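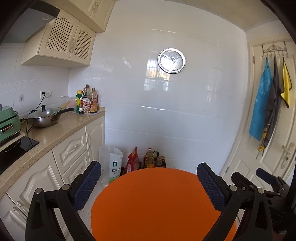

Buyers in Storembridge are being urged to look hard at what "fully furnished" adds to the price of a flat, after lettings and sales adviser Stamano went through 264 local adverts and came away unconvinced. The firm found the phrase used for everything from a complete set of rooms to a bed and a kettle. A kitchen corner with glossy white tiles photographs well under almost any light, and a bold orange surface in front of it will catch the eye, but neither tells a buyer what the place is worth once the van has gone.

Stamano says the average gap between furnished and unfurnished asking prices on similar flats was £3,017. Sellers call that a saving. The firm doubts it. Few of the adverts gave the age of anything, and only 70 came with a written list of what would be left behind.

"We keep hearing that a furnished flat is a bargain because you can move in on Monday," said a Stamano spokesperson. "Perhaps it is. We would like to see the receipts first."

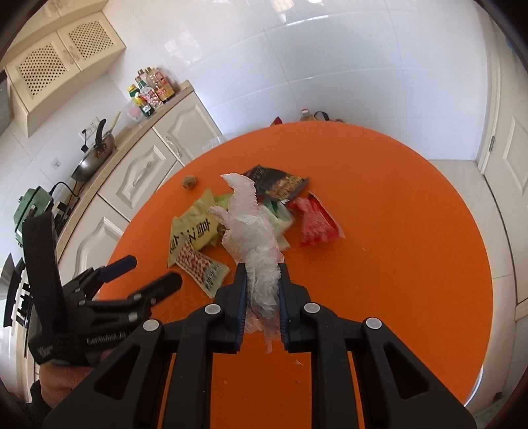
The firm is also wary of furniture packs, which some developers now offer as an extra at the point of reservation. Packs are usually priced as a single sum, so it is hard to tell what any one piece costs. A round orange table that reaches close to the kitchen cabinets may suit one household and annoy the next, and a buyer who wants to swap it for something smaller should ask whether the price drops. Of the 4 packs Stamano looked at, one allowed swaps. None gave money back.

Stamano's advice is to make two offers, one with contents and one without, and to have any furniture listed in the contract by item. Buyers at the Assefa and Kusell developments can ask for the firm's checklist at its Storembridge office. It is free, and it will not tell anyone they have found a bargain – that part still needs checking.

Last updated: September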